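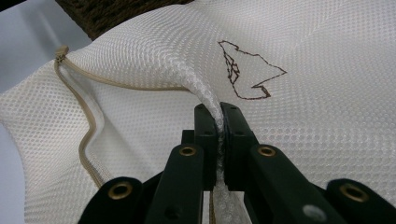

pinkgrapefruit: I'd go with the honeycomb mesh over the fine stuff any day. The fine kind holds water like a sponge in my machine and everything in it comes out of the spin dripping.

Anyway hi, fellow bag person. What are you washing in it?

sudsy_in_etham: Mostly bras, tights and the two sweaters I like enough to be careful with. I started the thread because I'm trying to settle on one kind of bag and quit buying random ones. The white honeycomb one is the big size and I love how much goes in it, but after a wash it's a twisted rope and the tights inside are a twisted rope too. My old Inga bags (the flat ones with the stiff seam) never did that, but they fit about one sock.

Do I go smaller? Stuff it fuller? I'm open to anything except hand washing.

bobbinlace: Too big for the load, I bet. When there's a lot of empty bag it wraps around itself. Fold the extra over and safety pin it before you start.

kettle_on: Please don't put a safety pin in a washing machine. I did this and the pin popped open and I had a line of pulled threads down the front of a blouse. Hair tie around the neck of the bag, done.

bobbinlace: Been pinning mine for years with no trouble, but I use the big diaper pins with the locking head. Hair ties come off in my machine and end up in the door gasket.

kettle_on: Then you need tighter hair ties lol

pinkgrapefruit: Either one works if you double it. What spin are you using, OP? Mine twisted like crazy until I turned it down. I dropped from the highest setting to the delicates one and that fixed most of it.

sudsy_in_etham: Oh. Um. I just checked and I've been running it at whatever it was set to when we moved in. The dial goes up to 3000?? No wait, that's the wattage on the sticker, I can't read. It's the top spin anyway, whatever that is on this thing.

marlowsocks: Top spin with tights, you brave soul.

I'll be the grump here and say I don't think bags are worth it for most things. I bought a pack of 11 from Sallden when my daughter was born because everybody swore by them for baby socks. Clean socks, sure, but the food stains never came out as well as they did loose. The clothes need room to rub around. Now I use a bag for bras and that's it. The other 10 are holding onions, bath toys and one very tangled set of Christmas lights.

pinkgrapefruit: Disagree on the socks! You have to pretreat, and you can't cram them. Fill it halfway and let them move. I haven't lost a sock since March, and before that I had a whole drawer of widows.

marlowsocks: If I have to pretreat and measure how full the bag is, I'd rather lose the sock.

hallcloset: Ha. Somewhere in the middle for me. Socks in a bag, yes, baby clothes with actual food on them, no.

For sweaters, turn them inside out, fold them in thirds and use a bag only a little bigger than the folded sweater. It can't bunch up if there's no place for it to go. I have a Condunow one from the dollar bin that's 18 inches on the long side and it fits one adult cardigan just right. Zipper pull tucked under the little elastic flap or it'll rattle the whole cycle and chip.

kettle_on: Seconding the elastic flap. I ignored it forever and thought the machine was dying.

sudsy_in_etham: I did not know what that flap was for. I thought it was a label somebody forgot to print on.

bobbinlace: Also don't put the bag in the dryer, even on low. The mesh on one of mine went wavy and now the zipper sticks every time.

hallcloset: Mine go in on low with the towels and they're fine. Depends on the bag I guess. I wouldn't do it with anything you care about inside.

sudsy_in_etham: OK, update. I did a load at 19 minutes on delicates with the low spin, big bag, extra part folded over with a hair tie (doubled, thank you kettle_on). The bag came out in a lump but not a rope, and the tights took me a few seconds to pull apart. Huge improvement! The sweater I did separately in the old flat bag, and it barely fit, so I'm going to look for a medium one.

hallcloset: Measure the sweater folded before you buy. The sizes on the packages mean nothing, my "large" is smaller than my "medium".

marlowsocks: I can mail you ten, slightly oniony.

sudsy_in_etham: Tempting. Do any of them have the flap?

marlowsocks: Four do. One still has lights in it.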